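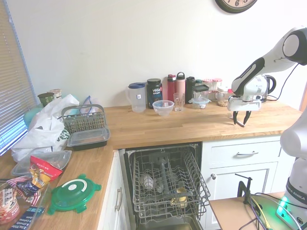
Figure 2. Corner of a kitchen with a wooden butcher-block countertop and a round wall clock with a black rim.

3.2 Household time-keeping and the evening meal

The second part of the survey asked respondents to state when the main meal of the day was normally eaten and how that hour had been settled. Of the 797 households in the sample, 168 reported that the hour was fixed and did not change between working days and weekends. The remaining households described an hour that moved, in most cases by less than sixty minutes, according to shift work, school activities, or the arrival of a family member from outside Nemstead.

Fixed mealtimes were more common in the older districts on the east bank than in the newer housing at Wollo. This finding agrees with the earlier interview study by Etim and Crabtree, who argued that mill schedules continued to shape domestic routines long after the mills themselves had closed. Our data support that reading only in part. In the east bank districts, respondents under forty were as likely to report a fixed hour as those over sixty, although few of the younger group had any family connection to the mills. Several of them gave the practice of neighbors as their reason. Others said that they had taken over the hour from a previous roommate or a spouse and had not considered changing it.

The diary component provides a more detailed account. Participants recorded the start and end of food preparation, the start of the meal, and the time at which the last person left the table. A total of 3306 entries were judged complete and were retained for analysis. Entries with a missing start time were removed, as were those in which the meal was eaten outside the home. Coding was carried out by Keabetswe Masilela and Natalie Hebden, and disagreements were settled by discussion before the final tables were prepared.

Preparation time varied more than mealtime did. Households that ate at a steady hour began cooking at widely different points in the afternoon, depending on the dish and on who was at home. It appears that the hour of eating serves as the anchor and that other tasks are arranged backward from it – a pattern also noted in the Sanna pilot. In households without a steady hour, the reverse was usual. Cooking began when someone was free to begin it, and the meal followed.

Respondents were also asked how they kept track of the time while cooking. Wall clocks, oven displays, and telephones were all mentioned, and many respondents named more than one. A smaller group relied on radio or television programs. One participant in Wollo wrote that she put the potatoes on "when the news starts and not before." Answers of this kind were coded as broadcast cues and are treated separately in Section 4, where they are compared with responses to the same question in Clillska.

Some caution is needed in reading these results. The diaries were kept in the spring, and the December holiday period, when many families eat together at unusual hours, is not represented. Households with an infant were less likely to return a complete diary, and their routines are probably more irregular than the sample suggests. The wording of the question on fixed hours was also revised after the pilot at the suggestion of Erlinda Salazar, so the Sanna figures should not be set directly beside those from Nemstead.

3.3 Seating and order of service

Seating arrangements were recorded by sketch. Each household was asked to draw the table as it was used on an ordinary evening and to mark the place of each person. Most sketches showed the same places on every evening of the diary week, including in households where the mealtime itself was not fixed. Guests were usually placed at a corner or at the end nearest the door.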